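Kitchen Storage: Lid Care and Replacement

Mar 19, 2025

The stock check for the shared kitchen at Nurkby is complete. The count stands at 159 containers with a matching lid and 14 without one. The 14 have been moved to the bottom shelf of the pantry and should not be used for liquids or for anything kept longer than a day. Replacement lids will be ordered from Mellberg in May, together with the shelf liners.

Most of the losses trace back to heat. A plastic lid that goes through the dishwasher on the lower rack sits close to the heating element and can warp enough to lift at one corner. The defect is hard to see from above. To check a lid, lay it upside down on a flat surface and press each corner in turn. If it rocks, put it in the bin marked Lids Out and take another from the rack.
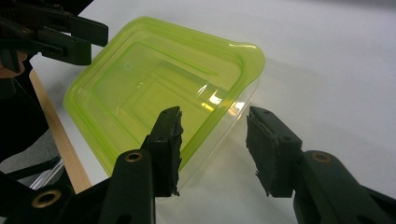 Lids with molded ridges need more attention at the sink than flat ones. Grease collects in the steps and along the inside of the rim, and a sponge passes over it. Use the narrow brush on the hook by the left tap, with warm water and a small amount of dish soap. Work along each ridge, then rinse and stand the lid on edge to drain. Laid flat, it holds water in the rim, and the water ends up in the next person's lunch.

To open a lid that has a tab, hold the base down with one hand and lift at the tab with the other. Prying at a side with a knife scores the rim, and a scored rim does not seal. After hot food, leave the lid resting loosely on the base until the contents have cooled, then press it down on all sides before the container goes into the refrigerator.

Tomato sauce and curry will stain clear bases. The stain does not affect use. A paste of baking soda and water left on for an hour takes out most of it. Do not use steel wool, which leaves fine scratches that hold odor.

Storage has changed slightly. Bases are now nested by size on the second shelf, and lids stand upright in the Imai rack beside them, square lids at the front and round lids at the back. Please do not store containers with the lid closed. They take up more space and tend to smell stale after a week or two.

Labels go on the base, never on the lid, as lids get swapped. Write the contents and the date. Unlabeled containers are removed from the refrigerator every Friday at 5 p.m.

Questions about the order, or lids found at home, to Dwynwen Meredith, extension 558.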